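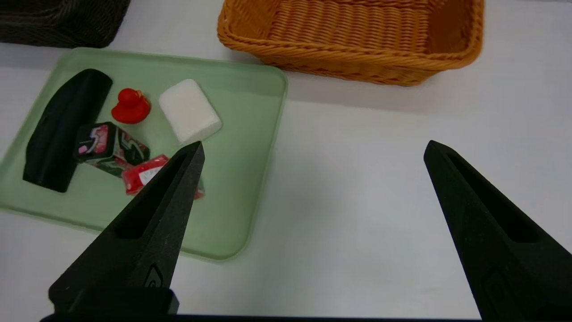
# Why Do Some Things Float?

*Honduvell Museum of Everyday Science - Reading Sheets for Young Visitors, ages 8 to 11*

Drop a pebble into a pond and it goes straight to the bottom. Put a rubber duck in the bathtub and it bobs on top, even if you push it under and let go. A log can float down a river for days, although it is far heavier than the pebble. Weight alone does not decide the matter.

## Water pushes back

When an object enters water, it has to move some of the water out of its way. You can see this when you climb into a full bathtub and the level rises. The water that has been moved aside presses back on the object from every side, and it presses hardest from below. Scientists call this upward push **buoyancy**.

At the same time, gravity pulls the object down. If the push is strong enough to match the pull, the object floats. If the pull is stronger, the object sinks.

## A fair comparison

One liter of fresh water weighs very nearly 1000 grams. Imagine a sealed one-liter bottle. If the bottle and everything inside it weigh less than 1000 grams, it will float. Fill the same bottle with sand and it will sink.

The amount of material packed into a space is called **density**. A rubber duck is hollow, and the air inside it weighs very little, so the whole duck is much less dense than water. Most kinds of wood also float. Stone, glass and steel sink when they are solid.

## How can a steel ship float?

A ship is mostly empty space. Its hull is a wide, hollow shape that pushes aside a great deal of water before the deck comes anywhere near the surface. The old river ferry *Trisonberg*, now kept at the Kivov landing, weighs 226 tons. When it floats, it moves aside exactly 226 tons of water. If water leaked in and filled the hull, the ferry would go down.

## Try it at home

Ask an adult before you begin, and do not leave a filled bowl where small children can reach it.

You will need:

- a large bowl of water
- modeling clay
- 12 small coins
- a towel

1. Roll the clay into a ball and place it in the water. Watch what it does.
2. Dry the clay and shape it into a boat with thin, high sides.
3. Set the boat on the water and add the coins one by one.
4. Change the shape and try again. Make at least 3 different boats, and write down how many coins each one carries.

The clay weighs the same each time - only its shape has changed.

## Words to know

**Buoyancy:** the upward push of a liquid on an object.

**Density:** how much material is packed into a space.

**Hull:** the main body of a ship.

The water gallery is on the lower floor. Its boat-building table opens again to school groups in October.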